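# Chapter 5: Floor Items, Loose Furnishings, and Cable Runs in Open Interiors

Large open interiors are seldom furnished to a fixed plan. Chairs, cushions, carts, and appliances are brought in as they are needed and tend to stay where they were last used. Chapter 4 dealt with built-in elements: partitions, platforms, stairs, and railings. The present chapter deals with everything that can be moved by one or two people without tools.

The chapter uses the Vernura floor survey method, which sorts movable items into five classes by how they meet the floor. The method was first written for showrooms and shared workshops, but it applies to any room with more than 200 square feet of open floor. Students who have completed the Nevard exercises in Chapter 3 will already know the plan symbols. Those who have not should review them before going on.

## Terms used in this chapter

**Loose item.** An object that rests on the floor under its own weight and is not fastened to anything. Chairs, floor fans, bags, and boxes are loose items.

**Stacked item.** An object that rests on a loose item. A stacked item is recorded with its support and is not given its own plan symbol unless it extends past the edge of the support.

**Run.** A cable, hose, or cord lying on the floor between two points. A run is drawn as a line. Slack that has been coiled is drawn as a circle at the correct end of the line.

**Clear path.** A strip of floor with no loose items and no runs across it. The minimum width used in this book is 36 inches.

**Parking zone.** A part of the floor where items are set down without a fixed position. Parking zones often form beside cabinets and at the foot of platforms.

## 5.1 Reading a mixed floor

A mixed floor contains items from at least three classes. Cushions and pillows are the simplest case. A round cushion with a pillow on it is one loose item and one stacked item. The outline recorded is that of the cushion, including any scalloped or irregular edge, and the angle of the pillow is ignored.

Cable runs need more care. A black cable on a light patterned floor is easy to see; a white one is not, and coiled white cable is the run most often left off student plans. Each run should be followed by eye from one end to the other before anything is drawn. Where an end is hidden behind a piece of furniture, the line is stopped at the furniture and marked with an open arrow.

Power strips are recorded as loose items even though they are joined to a run. They can be kicked or dragged, and their position changes when the cord is pulled. Small objects lying between a power strip and a walking area are listed by color and approximate size if they cannot be named.

Items along the wall are taken last. In the room used for this chapter these include a two-tier shelf cart, a glass-fronted cabinet, and a standing fan. The fan is drawn by its round base. The cage is wider than the base on most models, and a dashed circle may be added where it affects a clear path.
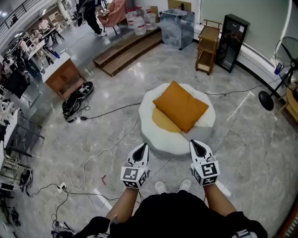
## 5.2 Raised surfaces and what is kept on them

A low platform changes the count of usable floor. The surveyor treats the platform top as a second floor with its own plan, joined to the main plan at the steps. Items on the platform are not drawn on the main plan. Two large water jugs standing on a platform, for example, belong to the platform plan alone, and the same rule holds for cartons and potted plants.

Weight should be noted where it can be estimated. A filled 5-gallon water jug weighs a little over 40 pounds. Jugs kept on a raised surface have to be lifted down or carried down the steps, and the clear path from the steps should be wide enough for a person holding one in front of the body.

Upholstered chairs are recorded by the outline of the seat and arms. Color is entered in the item list because it is the quickest way to match a chair seen from two positions. A pink chair noted from the near side of a room can be found again from the far side when its legs and seat are hidden.

Boxes still in plastic wrap are given the letter W in the item list. They are normally temporary, and a survey repeated a month later will often show the same plan without them.

## 5.3 The long view

A floor survey is checked from a second position, usually from the opposite end of the room and at a low angle. The long view does not show cable runs well. Its purpose is to confirm the order of items from near to far and to record the fixed elements that limit where items can go: beams, partition walls, mezzanine edges, and light fixtures.

Ceiling type should be written at the top of the sheet. Where corrugated panels in one part of a room give way to a lower ceiling in another, the change is marked on the plan with a dashed line. Lighting is listed by type for each part, with long fluorescent fixtures and round recessed lights entered separately. Wall shelves and mirrors are wall items and go on the elevation sheet. 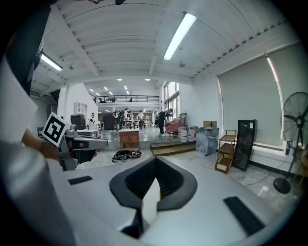 *Reading time for the rest of this section: 5 minutes*

Worktables are the main source of error in the long view. A cluttered table with people standing at it hides most of the floor behind it, and the items on the table merge with those beyond. The Tedesco rule is to record the table outline, write "cluttered" beside it, and leave the contents to a separate close survey. People are not recorded, although the space they occupy while working is. Allow 30 inches of standing depth on each side of a table in use.

A mezzanine with a railing is drawn as an overhead line. Floor under a mezzanine is counted as open floor if the headroom is 80 inches or greater.

## 5.4 The item list

Every plan is accompanied by an item list. The columns, in order, are:

1. Item number
2. Name of item
3. Class (A to E)
4. Color
5. Supported by (floor, platform, or item number)
6. Remarks

Item numbers are assigned from the entrance clockwise and are not reused when an item is removed. The Ristton warehouse plan, reproduced in Appendix B, reaches item 154 with a good many gaps in the sequence, and it remains readable for this reason. For floors over 1,000 square feet, the room is divided into bays and the bay letter is placed before the number.

Section 5.5 sets out the five classes in full and gives the plan symbol for each.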